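Subject: Re: [desk-tidy] Clear divided boxes vs. drawer trays, round two

Sorry for the slow reply, I've been saving this thread for when I had a cup of coffee and nowhere to be.

> I'm about to give up on my drawer. I bought one of those
> clear boxes with the thin walls inside, and within a month
> (July, so I can't even blame the holidays) it was a junk
> drawer with a lid's worth of extra junk on top. Does anybody
> keep theirs out on the table? And what do you put under it?
> Mine slides all over when I drop pens in.

Yes! Out on the table, every time. I tried the drawer thing for years and all it did was hide the problem from me. If the box is sitting right there in the open I'll put the pen back in it. If it's in a drawer the pen goes on top of the mail and then it's gone.

As for what goes under it, I'm a big fan of a plain white sheet over the tabletop. Ours is light wood underneath and I like the wood fine, but a blue pen on white is so easy to spot, and so are paper clips and all those little bits that get away from you. I also set the box toward the back so there's room in front for sorting.

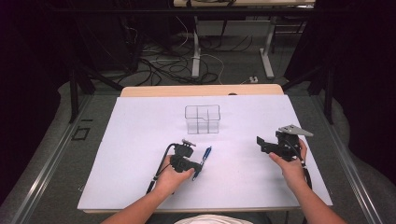
The sliding is mostly a weight problem, I think. My first box was so light that it scooted if you looked at it wrong. I ended up with a Skalley (their middle size, whatever they call it now) and it's stayed put much better, though I did stick 3 little rubber dots on the bottom, one at each end and one in the middle. I bought the dots in a pack of 228, so if you want some, write me off-list and I'll mail you a strip. I will never use them all.

About the compartments: please don't label them on the first day. I did that with an Andetti tray and spent a whole winter obeying labels that made no sense. Just dump your stuff in by kind, live with it for eight weeks or so, and see where things want to go. My long skinny slot was supposed to be for rulers and it's been pens ever since.

The other thing that helped me was clearing the whole surface before I started. I mean everything, lamp too. It's a pain, and I grumbled the entire time, but working from a bare white top made me a lot pickier about what got to come back.

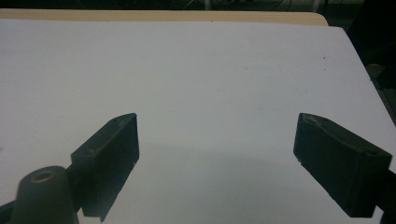 Most of what I took off went into a shoebox in the hall closet and I've been back to it maybe twice, once for the good stapler and once for tape. The rest can go to the school supply drive if they'll take half-used notepads (does anyone know if they do?).

Oh, and whoever asked about the Rodmont boxes with the walls you can pull out: I had one. The walls pull out great. They also fall out great, usually when you're carrying the thing to another room. Fixed walls for me from now on. You lose a little flexibility but you don't end up with erasers mixed in with the thumbtacks.

Let us know what you try! And if you do go with the white sheet, get it a little bigger than you think you need, I had to buy mine twice.

--
desk-tidy list, 600 members and growing
To leave, send a blank message with "unsubscribe" in the subject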